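October, late evening

I came home with my sleeves smelling of tangerine again, and I have decided to stop minding it. The club met after lunch and ran until it was dark outside, and I want to get it all down before I fall asleep over the notebook (which has happened twice this month already).

We are calling the project Garnska now. It was Skalico for most of September, until somebody said it sounded like a floor cleaner and then none of us could hear it any other way. The idea hasn't changed at all. We collect sorting and picking demonstrations by hand, with the grippers, and then the older students train the arm on them. My part is the fruit. I have grown very fond of my part!

I had worried that the blanket would be a nuisance after all those weeks at a proper bench, and it was, a little, because cloth moves when you push on it and a bench does not. But I think we needed that. You learn to come down gently. Squeeze too soon and the orange just rolls off toward the wall, and you have to start the whole take over with everyone watching, and I did exactly that more times than I'd like to write here. 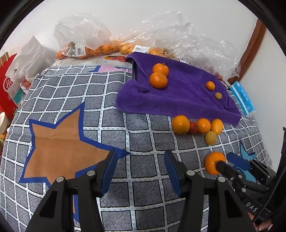 Why do we practice with fruit when the contest uses plastic balls? Fruit comes in all sizes and gives a bit under the fingers, so a gripper that copes with it should have an easy time with the balls.

The balls, by the way, still haven't come. They were ordered through Vitale, the little hobby shop by the station, and every time I stop in they tell me next week, very kindly, and I buy a packet of screws so as not to leave with nothing. I must own enough screws for life by now.

We have 2000 good takes saved and the goal is 3870, a number the training group worked out on the whiteboard and then erased before anyone could ask how. At 30 a session for each pair we'll need to meet more often, or talk a bit less between takes, and I know which of those I'd pick. The talking is half of why I go.

My wrist is sore tonight, the right one, from holding the handle too tightly. I was told to relax my hand and let the trigger do the work, and for ten minutes I managed it beautifully, and then I started thinking about it and went stiff as a broom again. Tomorrow I'll try the left hand for the small ones.

Things to remember: charge both batteries, bring the long cable, ask whether the takes where the fruit rolled should be kept or thrown out. Also eat supper before I go, so I'm not looking at the practice oranges the way I was looking at them today.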